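马蒂茨施工培训中心开放日参观记

七月里收到邀请函的时候，我手上正好有个项目在收尾，差点没去成。后来同事替我顶了一天现场会，我才坐上早班火车赶到马蒂茨（Matitz）。这篇记录拖到现在才整理出来，主要写给协会里没能到场的会员，尤其是打算明年申请监理和项目管理进修的几位。

培训中心由两家公司合办，一家是做预制构件的Hivel，另一家是承包商Gulyás。Hivel出场地和设备，Gulyás派人讲课，学员多数来自这两家公司，也收外面的人。中心原来是一座砖厂的成品库，改造后建筑面积3,376平方米，其中3,054平方米在一层，包括实训大厅、材料间和两间大教室，剩下的部分是夹层办公室。接待我们的是中心主任莱奥妮·韦格纳（Leonie Wegener），她在Gulyás做过多年项目经理，前年调来管培训。

上午九点在门厅签到，发安全帽、反光背心和一张平面图。鞋要自己带，没穿安全鞋的人只能走黄线以内的通道。同行的有卡勒姆·蒙克里夫（Calum Moncrieff）和斯凯·格思里（Skye Guthrie），两人都在做中型公共建筑，一个管造价，一个管进度。还有几位当地分包商，路上聊了几句，没有全部记下名字。

第一站是模板和钢筋区。大厅东侧用混凝土浇了四段一比一的墙体和一段楼梯，学员在上面反复支模、拆模、复测。墙体上故意留了几处偏差，有垂直度的，也有预埋件位置的，让学员自己查出来，填进检查表。韦格纳说，刚来的人常常把时间都花在量尺寸上，忘了先核对图纸版本。墙边挂着三套图，只有一套是现行版，另外两套的图签日期比较旧。格思里当场拿了一张检查表填，漏了一处套管标高，教员也没客气，用红笔圈了出来。

接着看钢筋绑扎。这里和一般技校差别不大，不同的是管理岗的学员也要绑满两天。主讲的默多·法夸尔森（Murdo Farquharson）以前是钢筋班长，后来做到现场经理。他的理由是，排进度计划的人如果没绑过柱子节点，就很难估准工时。他给我们看了一个梁柱节点，箍筋加密区排得很密，振捣棒几乎下不去。他问在场的人会怎么处理，答案有改浇筑顺序的，有换小直径振捣棒的，也有人说应该在深化图阶段就提出来。他说三种办法他都用过，最后一种最省钱，但要有人在开工前真的看图。

十一点左右转到预制构件的吊装区。行车下面有一块空心板和两件外墙板，学员练习编吊装方案、挂钩、指挥和就位。我们到的时候一组人正在做就位前的交底，用时比吊装本身还长。组长把各人的站位、手势和停止信号都念了一遍，又让每个人复述自己的那一段。蒙克里夫觉得有些啰嗦，韦格纳回答说，Hivel的工地上就是按这个做的，学员回去以后不用再改习惯。外墙板的就位我看得比较仔细，斜撑先装两根，调平之后才松钩，垫片厚度由测量员报数，组长记录。接缝的打胶不在这里做，放在后面的外围护课程里。

午饭在夹层吃，汤、面包和土豆饼，素食另有一份。饭后有四十分钟的自由交流，我主要问了招生和费用。现场管理课程的总课时是801学时，分三个学期，每学期集中住校两次，每次三周，其余时间在自己公司的工地上完成作业，由中心派人回访。外来学员每学期交900欧元，包括教材和实训材料，不含住宿。中心对面有一家旅馆给学员折扣，但要提前订，旺季会满。费用可以由雇主支付，也可以个人支付，个人支付的可以分两次交。入学要求是有两年以上现场经历，图纸识读考试合格。没有正式学历的人也可以报，但要多交一份由雇主签字的工作经历说明。

我特别问了女学员的情况。韦格纳说这一届现场管理班里女学员比上一届多，但仍然是少数，吊装和钢结构方向更少。中心去年把更衣室和淋浴间重新隔了一遍，又备了小号的手套和安全带。她说这些事本该在改造时就做好，当时设计任务书里没有写，后来补的时候多花了一笔钱。她们还办了一个结对安排，由已经在岗的女项目经理带一名学员，每月见一次面，谈什么由两个人自己定。我觉得这一条我们协会可以参考，我们的导师计划目前只有年初和年末两次见面，间隔太长。

下午第一场是课堂，题目是变更与索赔。讲课的哈辛托·梅伦德斯（Jacinto Meléndez）做过合同管理，带来一份去掉名称的真实往来文件，厚厚一叠，从第一封通知到最后的结算单。他让大家先不看结果，只看前面十页，判断承包方在哪一天就应该发出正式通知。教室里的意见分成两派，差了将近三周。他后来公布的日期比两派说的都早，依据是一份会议纪要里的一句话，写在“其他事项”下面。格思里把这句话抄了下来，说回去要给项目组的人看。这堂课对我用处最大。我们公司现在的做法是月底汇总变更，照他的讲法，很多通知到那时已经过期了。

梅伦德斯还讲了现场日志的写法。他的要求很简单：天气、人数、机械、到货、停工时间和停工原因，每天写，当天签。不写评价，不写猜测。照片要有日期和轴线位置，没有位置的照片在争议中基本用不上。有人问电子日志能不能代替纸质的，他说看合同怎么约定，合同没写的就在开工会上问清楚并记进纪要。

课后安排了分组参观，可以选材料实验室，也可以选厂区另一头的普卢托夫（Plutow）车间。我选了实验室。这里主要做混凝土试块、骨料筛分和含水率，设备不新，但校准标签都贴得整齐，日期也在有效期内。教员演示了坍落度试验，然后让参观的人自己做一遍。我插捣得不够均匀，提筒又太快，结果比教员的低了不少，他让我重做一次，第二次就接近了。他说工地上被退回的混凝土里，有一部分是试验做错了，退之前最好换一个人再测。

返程前在门厅有一个简短的意见会。我提了两点。一是开放日的路线图没有标出洗手间和饮水处，找起来费时间。二是外来学员的回访安排写得不清楚，雇主需要知道教员什么时候到工地、要看什么资料、要占用多少时间。韦格纳都记了，说回访的部分会在下一版手册里补上。当地一位分包商提出周末班的问题，小公司抽不出人连着脱产三周。她说讨论过，目前教员排不过来，暂时没有时间表。

总的印象，这个中心的长处在实训区，管理岗的人能碰到真材料，也能在不影响工期的情况下犯错。不足的地方是机电专业几乎没有内容，管线综合只在图纸课里带过半天。做医院和实验楼的会员，恐怕还要另找课程。住宿和往返交通加起来也是一笔开支，建议申请前先和公司谈妥由谁承担。

几点给准备报名的会员：

报名表在中心前台领取，也可以写信索取。工作经历说明要写明具体岗位和起止月份，只写“现场工作”会被退回。

图纸识读考试每学期开学前举行一次，可以补考一次。考试允许带比例尺和计算器，不允许带手机。

住校期间每天七点半开始，迟到三次会通知雇主。

协会的进修补贴可以用在这门课程上，但要在交费之前申请。去年有两位会员先交了费再来申请，按规定没有批。

我带回来一份课程表和两份空白检查表，放在协会办公室的资料架上，需要的可以去复印。梅伦德斯的讲义他不让外传，但他同意秋天来我们这里讲一次，日期定下来后另行通知。

2021年8月15日 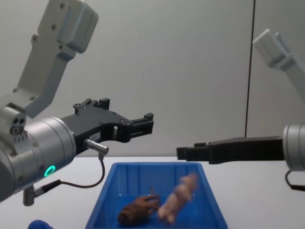 阅读时间：约8分钟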